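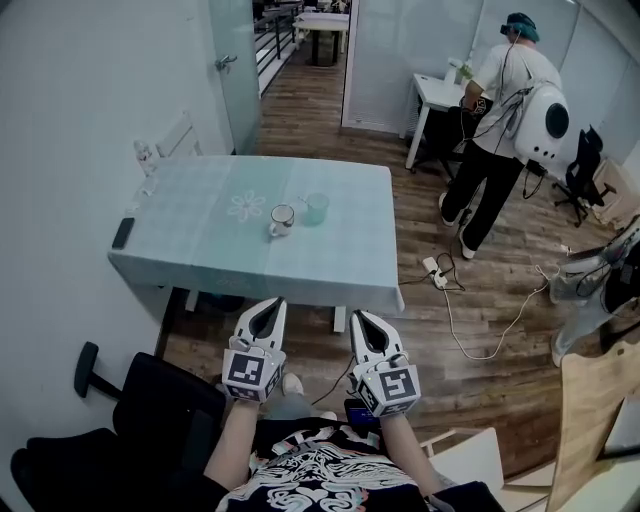
Clovell, 2/6/23

# Hand-held gripper trials: mugs and cups

Hello! I'm Orysia Horobets and I look after this folder. It holds our recordings from comparing two sets of finger pads on the hand-held grippers, done at a table with ordinary drinking things on it. If you only want the files, skip down to "What's in the folder". If you want to know why the numbering is so odd, keep reading.

## What we were trying out

Both sets of grippers have the same white curved fingers and the same marker cubes at the wrist. What changes is the black pad on the inside. We called the two pads Burnham and Fuchs, after the drawers they live in, and the names stuck before I could think of anything better (sorry). Burnham is the softer one. Fuchs is thinner and a good deal stiffer, and it lets you get a finger through a mug handle without a fight.

I'd gone in sure that softer would win. For the see-through green cup it did, easily - I could pick it up by the sides and hardly think about it. The white mug was another story. With Burnham I kept pinching the handle and feeling the whole thing swing, and after a while I just grabbed it by the rim every time. So please don't treat the Burnham mug clips as a fair spread of grasps! They're mostly me being stubborn about one grasp that worked.

## What's in the folder

There are 1,031 clips, from 13 sessions. Eleven of those sessions have both hands in use and the other 2 are right hand only.

- `clips/` - head camera video, one file per attempt
- `poses/` - gripper positions worked out from the cube markers
- `pads.csv` - which pad was on for which clip
- `notes.txt` - my typing, as it came out

The numbering jumps after session 4 because I changed the naming halfway through and never went back. `pads.csv` has the right order, so sort by that and ignore the file names.

## Marker tracking

Pose files were made with Mistomeck, our own little tracking script. It's happy as long as it can see one face of a cube clearly. Turn your wrist in too far, as you do when reaching round the back of a mug, and the track gets jumpy. I've left those bits in and marked them `low` in the last column. Smooth them if you like, but keep a copy of the raw ones, please.

Left and right are always the wearer's left and right. I mixed them up in an early version, so if your copy has no `hand` column, bin it and fetch a new one.

## Things I'd do differently

Swap pads more often, for a start. I did long runs on one pad and then long runs on the other, and by the end I was simply better at it, which flatters Fuchs a bit. I'd also pick a plainer tablecloth. I'm fond of the teal one with the flower, but a model trained only on this folder may get fond of it too.

The September recordings will use a third pad and will go in their own folder. Questions, grumbles and corrections to me, ideally with the clip number.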